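Jona und der Fisch, der keiner war
13/04/2022

Ich sitze jetzt seit Dezember an diesem kleinen Buch und bin immer noch nicht weiter als bis zum zweiten Kapitel.

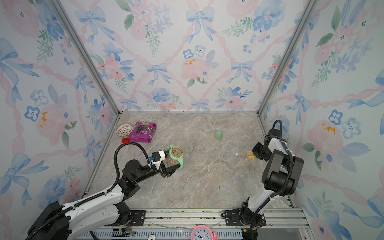
Dabei hat Jona doch nur vier! Aber dann bleibt man eben hängen, bei mir war es der Fisch. Im Hebräischen steht da schlicht dag gadol, großer Fisch, und einen Vers später ist er plötzlich weiblich, daga. Die Rabbinen haben daraus gleich zwei Fische gemacht (im ersten hatte Jona es zu bequem, also musste er umziehen), und die griechischen Übersetzer schrieben ketos, also Meeresungeheuer. Von da ist es über das lateinische cetus nicht mehr weit bis zu unserem Walfisch.

Uriel Zapata aus meinem Lesekreis meinte neulich, das mit dem Weiblichen sei bestimmt nur ein Schreibfehler. Kann sein. Mir gefällt der Umzug trotzdem besser, und wir haben uns darüber so festgeredet, dass der Tee kalt wurde.

Was mich viel mehr beschäftigt: Der Psalm im Bauch klingt gar nicht nach Bitte, der klingt nach Dank. Da sitzt einer im Dunkeln und bedankt sich schon mal! Ob der Text später eingefügt wurde, darüber streiten die Kommentare, in meinem nimmt das 24 Seiten ein, und ich bin auf der elften. Nächstes Mal dann Ninive, hoffentlich, und die Rizinusstaude.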